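Windura Episode Guide: Frequently Asked Questions
Last revised 1 Feb 2023

What does this guide cover?
The guide covers Windura, the animated space serial produced by Nemico, in its original broadcast order. Each entry lists the title, writer, director, running time and any differences between the broadcast print and the later home video release. The spin-off series, Zorcombe, has its own index and is referred to here only where the two share footage.

How many episodes are there?
Twenty-two were made and 20 were broadcast in the first run. The remaining 2 were completed after the time slot had been reassigned and were first seen in the October repeat season. Some older lists omit them. This guide numbers them 21 and 22, following the production ledger.

Why do your episode numbers differ from those on the discs?
The disc set follows production order. Broadcast order moved "The Glass Harbour" forward by several weeks, which placed it ahead of the episode that introduces its main villain. Both numbers are given in each entry, with the broadcast number first.
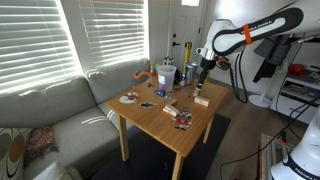
Small block on the table, living room.

Who wrote the series?
Masaru Iwasaki is credited as head writer on every episode. Individual scripts are credited on screen from episode 4 onward. For the first three, attribution is taken from the script covers, and these credits are marked with an asterisk. Chiharu Wada is credited as story editor for the whole run and as sole writer of "Signal Grey" and "The Lamplighter's Error".

Is the English dub complete?
No. The dub was prepared by Tamura and stops at episode 18. Dubbed episodes run slightly short, as the preview segment was removed and the end titles were replaced with a single card. Two scenes in episode 11 were also cut; the dialogue for both is transcribed in that episode's entry.

Which version has the correct colours?
The broadcast masters are the reference used here. The first home video transfer has a pronounced green cast and is cropped slightly on all sides. The later transfer corrects the colour but applies noise reduction, and thin ink lines drop out in wide shots. Neither is fully satisfactory. Screen comparisons in this guide use the later transfer unless noted.

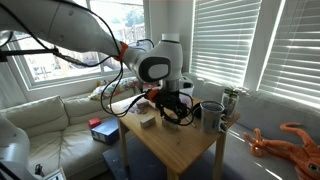 Entries for episodes 21 and 22 rely on the disc release alone, as no off-air recording of either has been located. Running times for these two should be treated as provisional.

What does "818" refer to in the continuity notes?
It is the hull number of the courier ship. The number is painted inconsistently in early episodes — 318 in the title sequence, 818 in dialogue — and was standardized as 818 from episode 6. The title sequence was never redrawn.

Was any merchandise produced?
A modest amount. Confirmed items are a board game, a set of erasers, a lunch bag and a colouring book. The trading card set had over 200 cards, including puzzle backs. A die-cast ship appears in one trade catalogue, but no finished example is known to the editors and it is listed as unconfirmed.

Can I submit a correction?
Yes. Give the broadcast episode number, the version viewed and a time code. Corrections that cite only another website are not accepted. For credits, please transcribe the on-screen text exactly, including apparent misspellings — several are original to the titles and have been retained.

Do you supply copies of episodes?
No. Requests for copies will not be answered.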